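# The Indoor Garden Kit: Order, Care and Storage

Readers of this journal will know that I have kept a small garden kit indoors for several years. It is used for the pots at work, and on the occasional Saturday it travels home with me to deal with the hedge. In May I undertook to set the whole kit in order, and I record the arrangements here for the benefit of those who have written to ask about them.

The principal difficulty was the bag. A soft bag accepts whatever is pushed into it, and over one winter mine had accepted a good deal: plant labels, twine, a receipt from Briem for potting grit, and two left gloves. Niloufar Mousavi, with whom I share the kit, proposed that everything should be taken out and that each item should justify its return.
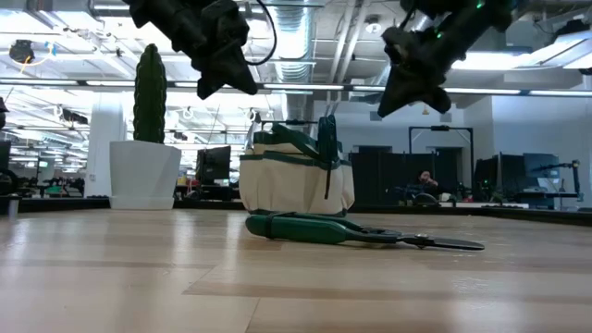
*Indoor Garden Notes — No. 447*

The canvas bag remains in service. I had considered replacing it with a rigid box, but the strap handles are convenient and the green trim has worn better than I expected. It now stands upright beside the cactus, and long-handled items go in first, with their handles uppermost. The pruning shears are no longer kept inside. They were forever at the bottom when required, and the blade had begun to mark the lining.

The cactus itself requires little comment. It was a gift from Pilar Villalba, who moved to a flat with no south-facing window, and it has been kept in the same white planter ever since. It is watered sparingly in the warmer months and left alone in winter. I turn it a little at the start of each month so that it does not lean.

On the matter of light, I have received conflicting advice. Steinar Bjarnason maintains that a columnar cactus should be brought to the glass in spring by stages, over 10 days, and should not be moved again until autumn. Elaheh Ansari keeps hers on a shelf all year and reports no ill effects. I have followed the more cautious of the two.
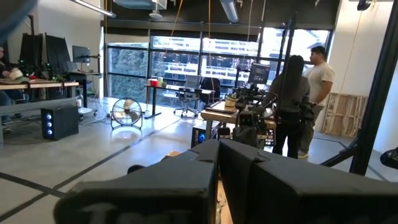 Watering cans, seed trays and spare pots have been a separate question, and I have resolved it by keeping none of them on the table. Trays are stacked in a cupboard, and the single can I use is filled at 10 in the morning and emptied before I leave. Air is of more concern to me than water. The round fan on the floor near the window is welcome in that respect, although I would not place a newly potted plant directly before it. Compost dries quickly at the surface and tempts one to water too soon.

I turn now to the cutting tools, which have taken up most of my attention. They were wiped down with a dry cloth, then with a little oil, and left open overnight on newspaper. The spring received a drop of oil of its own. I do not sharpen blades myself — a previous attempt was not a success — and Tihomir Dimitriou has kindly agreed to do so twice a year. 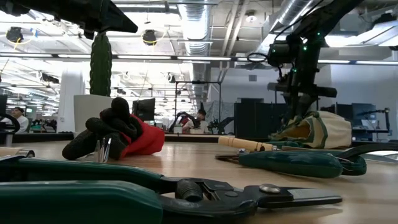 Gloves are to be shaken out, checked for thorns and stored in pairs. Small hand tools with wooden handles should be rubbed with linseed oil before the winter and kept away from damp cloths. I have bought a 300 ml bottle for the purpose, and it should last a good while.

Correspondence on the storage of twine is still welcome, as I have not yet found a satisfactory method.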